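3.2 Single-use packaging in household purchasing

The household survey was conducted in two districts, Bassey and Grarklow, during July. Enumerators visited 47 small shops and collected 2297 purchase records from customers who agreed to keep their receipts or, where no receipt was issued, to report the purchase at the counter. Each record lists the product category, the net weight or volume, the price paid, and the type of packaging. Records with no stated weight were kept in the analysis of packaging type but were left out of the analysis of unit price.

Shops in Bassey are mostly located along the main road and receive deliveries from the wholesaler Paltier. Shops in Grarklow are served by Jideo, whose vans reach the district on Wednesday only. The difference in delivery schedules affects what is kept in stock. Owners in Grarklow told us that they prefer goods that take up little shelf space and can be held for a week or longer without loss.
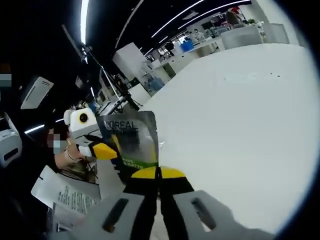 Personal care products were sold in small formats more often than any other category in both districts. Customers who bought small formats gave the cash price as their main reason, and many of them bought the same product again within the survey period. The unit price was higher than for bottles in nearly every matched pair, a result that agrees with earlier work on low-income purchasing. Brand name also appears to matter. A flat, glossy packet such as the silver L'Oréal sachet carries its name in large dark print across the upper part, and shop owners reported that customers ask for sachets by brand more often than by product type. For waste recovery, the format presents a known difficulty: small packets are light, are easily mixed with food waste, and bring little return to collectors who are paid by weight.

3.3 Packaging of snack foods

Snack foods formed the second group of interest. In this category, small packages were bought mainly for children and were usually opened near the shop. Waste from these purchases therefore entered street bins or open ground more often than household bins. Collection staff in Bassey sort street waste by hand into 4 streams, while those in Grarklow use 2. Neither district has a separate stream for flexible packaging - it is treated as residual waste and sent to landfill with other unsorted material.
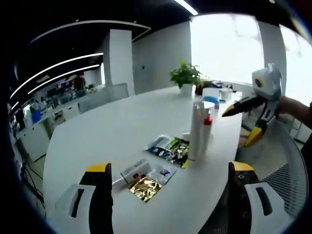
Figure 2. Snack packages and a small carton on a white oval table. The nearest package is of shiny gold foil.

Items were coded by outer surface, as judged by eye, and the material was not tested. Foil-like and printed packages were entered under separate codes, and cartons were coded as board. Zixuan Xia reviewed the coding and resolved the cases in which two enumerators had assigned different codes to the same item. Most of these disagreements concerned packages with a shiny inner surface and a plain printed exterior, which were assigned to the printed group in the final data set.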